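Makers & Materials | Home Workshop

In Praise of the Plain Aluminum Bar

I bought my first length of aluminum extrusion to fix a wobbly shelf, and I have been hooked on the stuff ever since. The shelf took one evening. Since then I've built a plant stand, a rolling cart for the scanner, a rig that holds my bike while I clean the chain, and a desk that has already moved apartments with me. All of it came out of the same long bars, cut down and bolted together, and most of it has been taken apart and turned into something else at least once!

If you've never handled it, extrusion is aluminum that has been pushed through a shaped die, the way pasta is. The kind sold for building frames has slots down its sides that take a nut and a bolt. You don't weld it, you don't glue it, and if you get the length wrong you can usually find a home for the piece in the next project.
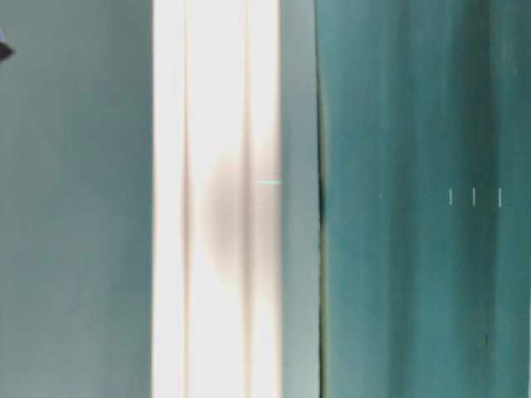
Wendell Villanueva thinks I go too easy on the beginner mistakes. His advice is to buy a decent square before you buy a single bar, because a frame that starts out crooked only gets worse with every piece you add. He also says people tighten everything far too soon.

He's right about the tightening. I did exactly that on the scanner cart, and it rocked like a diner table until I loosened every corner and began again with the base on a flat floor. These days I snug the bolts by hand, check the corners, and save the wrench for last.

Shopping is half the fun. I get my bars from Halero, which will cut to length, and my brackets from Kotell, which packs them in little paper envelopes I can't bring myself to throw out. For the desk I ordered two rails at 800 mm and a crosspiece at 315 mm — the crosspiece was my own odd number, worked out around a radiator.
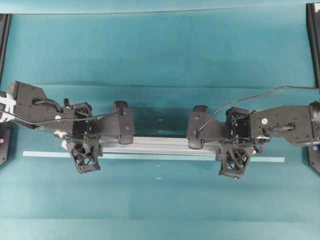 Length changes how you handle a bar more than weight does. A short offcut goes wherever you put it. A long one wants to swing, and if you pick it up near one end the other end will find the lamp. Hold it toward both ends and keep it level, and lining it up with a mark on the bench gets much easier.

I like a clear bench with a smooth top for this part. Grit scratches the finish, and a stray washer under one end will fool you into thinking the bar is bent.
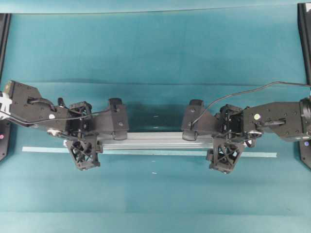
A long silver bar held level over the teal tabletop, with a pale blue strip running parallel to it.

A straight line to work against is worth having, too. Mine is a strip of tape I lay down fresh for each build, and I check it with the steel rule from my old Wonier drafting set. Baptiste, the surplus place near the rail yard, sometimes has used bars in a bin by the door, and I bring the rule along to sort the true ones from the rest.
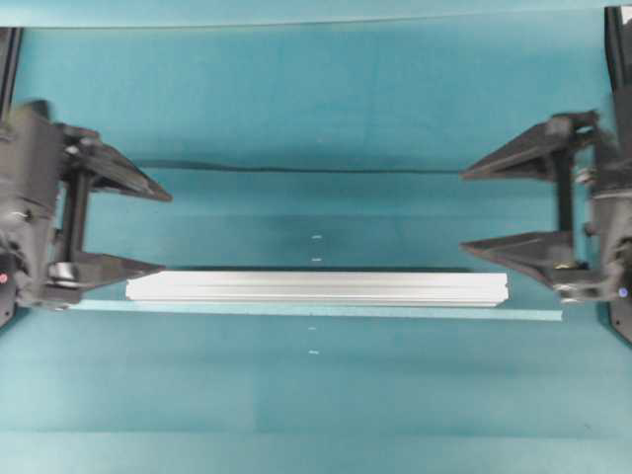 Cut ends deserve a few minutes with a file. Fresh off the saw they can be sharp enough to open a knuckle, and a burr in the slot will stop a nut from sliding in. I run the file around the outside, clean the slots with an old toothbrush, and then try a nut at each end before anything gets bolted up.

My next build is a bench for the hallway, with room underneath for boots. I've drawn it four different ways and the rails are coming in November.

1,703 shares | 2 comments

Related
Which Saw Blade for Soft Metals?
A Rolling Cart You Can Build in a Weekend
Squares, Rules and Other Things Worth Keeping Straight
Small Hallways, Big Boots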